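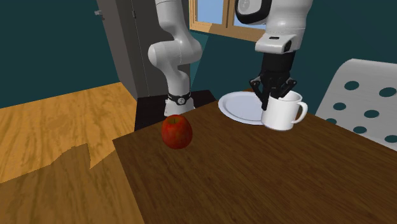

Looking After a Wooden Table You Eat At Every Day

Posted 30 May 2024

I've had the same dark dining table for most of my grown-up life. It came from a secondhand place on Grajales Street, it cost me 115 dollars, and getting it up the stairs took most of an afternoon and the skin off two of my knuckles. Since then it has been a dinner table, a sewing table, a homework table, a place to pot tomatoes (on newspaper, mostly) and once, for a whole winter, a desk. It has had every kind of mark put on it, and people who come to eat are forever asking me how I got this or that one out, so I thought I'd finally write it all down in one place.

Everyday wiping

A soft cotton cloth, wrung out until it hardly feels damp, is all you need after a meal. Old T-shirts are wonderful for this, and so are worn-out pillowcases cut in quarters. Wipe along the grain, then go over it again with a dry cloth. If supper was greasy, put one drop of dish soap in a bowl of warm water, use that first, and rinse with plain water on a second cloth.

I stay away from the spray polishes that promise a shine. They do shine, for a day or so, and then they grab every bit of dust in the house and you can write your name in it. Vinegar is another one I've given up on for wood. I love it for the kettle and the shower door, but after a couple of years it had taken the gloss off the end of the table where I sit, and I had to redo that whole end.

White rings

These are the ones everybody panics about, and they're usually the easiest. A white or cloudy ring is most often moisture sitting in the finish, up above the wood. Leave it alone overnight first. A surprising number fade on their own.

If it's still there in the morning, lay a dry, folded cotton napkin over it and set an iron to low with no steam. Press for a few seconds, lift, look, and press again. Go slowly and keep the iron moving. I'd try this somewhere out of sight first if you have a shellac or wax finish, as heat can soften those and leave you with a bigger problem than you started with.

The other thing that works for me is plain mayonnaise. I know! My mother swore by it and I rolled my eyes for years. Smear a little on, leave it an hour or two, wipe it off and buff. Petroleum jelly does the same job and smells less like lunch.

Dark rings

Black or very dark marks are a different animal. Water has gone through the finish and into the wood itself, and no amount of mayonnaise is going to reach it. On a dark table you can often live with one, especially after a coat of wax. If you can't, you're looking at sanding back the finish and using a wood bleach, and for a piece you care about I'd pay somebody to do it. I have one dark ring under where the fruit bowl goes. The fruit bowl is staying right where it is.

Scratches

For fine scratches on dark wood, rub a shelled walnut or pecan along the scratch, then rub it in with your fingertip until it feels warm and buff with a cloth. Don't do this if anybody in the house has a nut allergy. A brown wax crayon from the hardware store does just as well and costs next to nothing.

Deeper ones want a filler stick. Buy it a shade darker than you think. Light filler on dark wood jumps out at you from across the room, and a darker one looks like part of the grain. I keep a little tin of Brandard brown wax for the in-between ones, and a tin has lasted me longer than I can remember. Put on much less than you'd expect, wait 40 minutes, then buff until your cloth slides instead of dragging.

Candle wax and other sticky things

Let it harden. Put a few ice cubes in a plastic bag, set the bag on the wax for a minute or two, and then lift the wax with the edge of an old plastic card. A butter knife will do it too, but a butter knife is also how I got one of my scratches. Whatever film is left comes off with a soft cloth and a bit of furniture wax.

Stickers (if you have children you'll know) come up with cooking oil. Dab it on the paper, let it soak through, go and have a cup of coffee, and roll the sticker off with your thumb. Old tape gum comes off the same way. Wash the oil off with your one-drop soapy water afterward.

Paper stuck to the finish is the same idea — oil, patience, and no scraping.

Crumbs in the seams

If your table has a leaf, the joint will fill up with crumbs no matter how tidy you are. Pull the two halves apart twice a year and run a dry toothbrush along the edges. I do mine in May when the windows are open, and again before the holidays. While it's apart, rub a bit of candle stub on the wooden runners and the whole thing will slide like new. Tighten the screws under the legs while you're down there. Snug is plenty, and cranking on them can strip the holes.

Sun and dry air

Wood changes color with light, and a dark table can go pale and a little orange on the window side. Turn the table end for end every few months, and move the runner or placemats now and then so you don't end up with their outlines. In winter I keep it well away from the heater. I had a small crack open up one January and close itself by summer, and I've left it be ever since.

Mats and pads

Felt pads under anything heavy, and check them, for they pick up grit and turn into sandpaper. Trivets for hot dishes, every single time, even the dish that's "only warm." Cork is my favorite. I don't leave rubber or vinyl mats on the table between meals, because some of them react with the finish and leave a tacky patch that is a misery to get off. Cloth ones can stay out as long as they're dry.

What I keep in the drawer

Cotton cloths, the brown wax, a toothbrush, a crayon or two, a candle stub, an old plastic card, felt pads in two sizes and a small bottle of oil. It all fits in a shoebox with room to spare.

Next month I'm hoping to get to cane chair seats, which I've been putting off. Mine sag, and I've got one soaking-and-drying method I'd like to try a second time before I tell you to do it too.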